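The Marble Top That Isn't Cold
Patterned dining tables are back in small homes, and the details worth checking are at the edge

By Liam Buckley
Feb 19, 2021

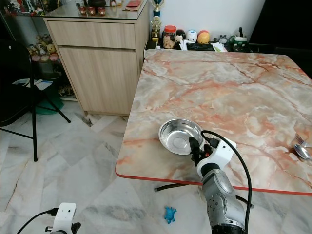
Stone has always been a difficult material for a dining table. It is heavy, it stains, and it chips at the corners where chairs meet it. Marble-patterned tops answer most of that by keeping the veining and dropping the slab, and the current ones have given up on plain white. Pink, peach and rust are the colors selling now, usually under a high gloss.

Gloss is the first specification to look at. A polished surface returns the color of whatever is put on it, and it passes its own color back. Stainless steel bowls and flatware pick up a pink cast on a pink top. Plain white china does the same to a lesser degree. Buyers who want neutral table settings should ask for a satin finish, which Siqueira offers on every pattern in its range. Dedier makes gloss only.

The pattern itself matters for upkeep. Swirling grey veins crossed by orange cracks will hide crumbs and water spots that a plain field would show. The same busy surface makes it easy to miss a spill near the edge, so wipe by touch as well as by eye.

Edge banding is where cheaper tables fail. The band covers the cut side of the top, and once it lifts, moisture gets into the core. Run a fingernail along the joint in the showroom. It should not catch. A thin band in a contrasting color, such as red, gives a clean outline but shows chips sooner than a matched one. Bodach sells replacement banding by the roll – 171 inches, enough for most four-seat tables with some left for mistakes.

Large tops also need a stiff base. Black metal bars and feet are common and stay out of the way of knees, but check that the feet can be leveled. Marble floor tiles are rarely as flat as they look, and a diagonal layout puts grout lines under the feet at odd points.

Seating is a separate budget. Folding chairs with fabric backrests work well at this height and store flat against a wall. The Bresstead set we tried, a table and 3 chairs, came to $700 delivered. Assembly took one evening, most of it spent on the base.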